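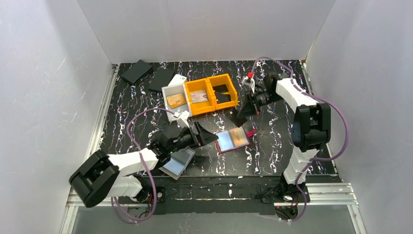 Cell at Visbridge, both arms over the table.

Ramiro Herrero wrote on 23/02/2019:

> Does Zervas still need the fixed view?

Yes, for the approach.

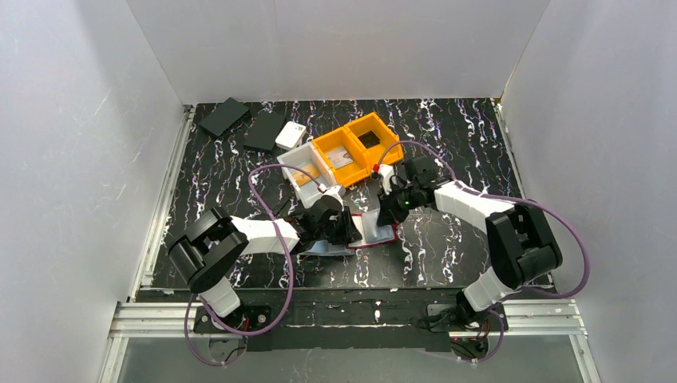 Same cell, grippers close together.

With 500 demos, dropping it hurt the reach – the card pull much less. 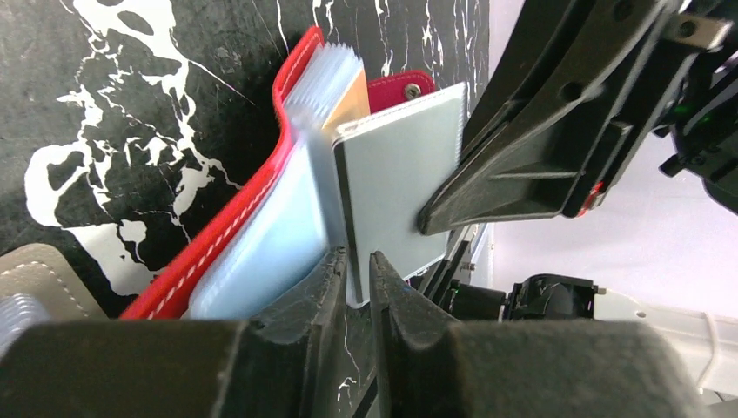
Our loss weights contact steps by 2. A plain card like the gray-blue one gives little texture, so its thin border matters.
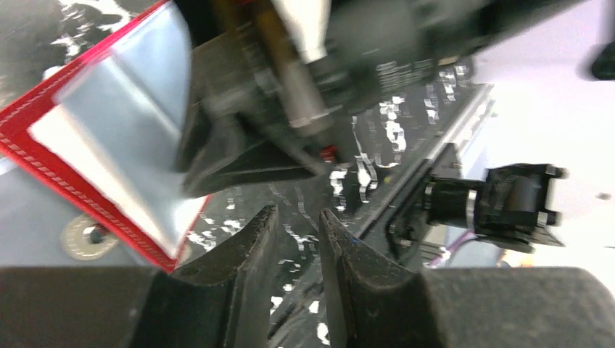
I'll rerun with nine seeds.

Leire Iglesias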